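Clekero Tabletop Cell: Set-up Guide
Section 4. Safe practice at the gripper

Read this section before running any pick routine. It applies to cells with one arm and a two-finger gripper.

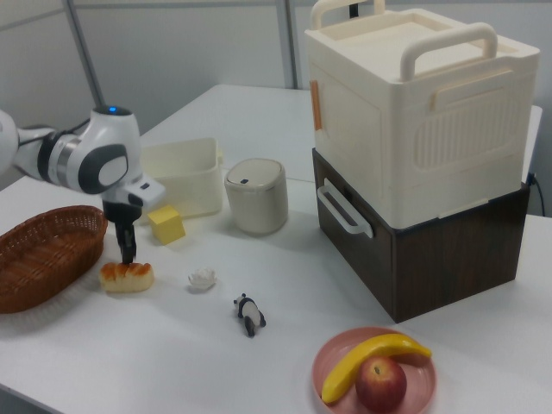
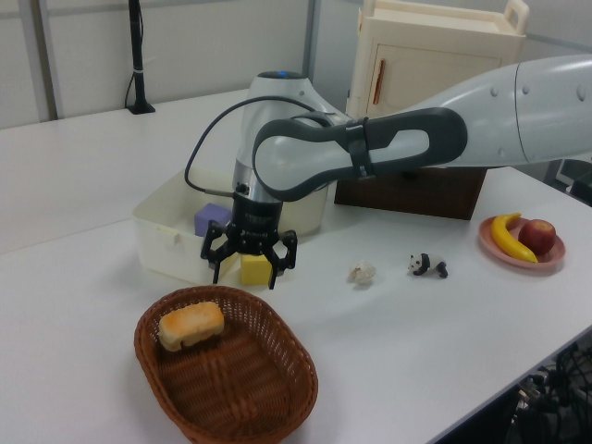 Figure 4-1. Gripper lowered to a bread roll (first view) and to a yellow cube (second view).

4.1 Before each run

1. Set the speed limit to 116 mm/s or lower.
2. Place the bin and the basket where the arm can reach them without passing over the operator.
3. Check that the cable at the wrist has enough slack for a full turn.
4. Stand tall items, such as boxes and cabinets, outside the travel path.
5. Keep loose cables off the tabletop work area.

CAUTION: Fingers can pinch when open as well as when closing. Keep hands 518 mm from the gripper while the arm has power.

4.2 Approaching an object

1. Bring the gripper down vertically.
2. Stop above the object and check finger clearance on both sides.
3. Close at low force. Raise the force one step at a time if the object slips.

NOTE: For soft objects, use grip profile 21.

4.3 If an object falls

Press Stop and wait for the arm to come to rest before reaching in. If the display shows code 1032, repeat the steps in 4.1.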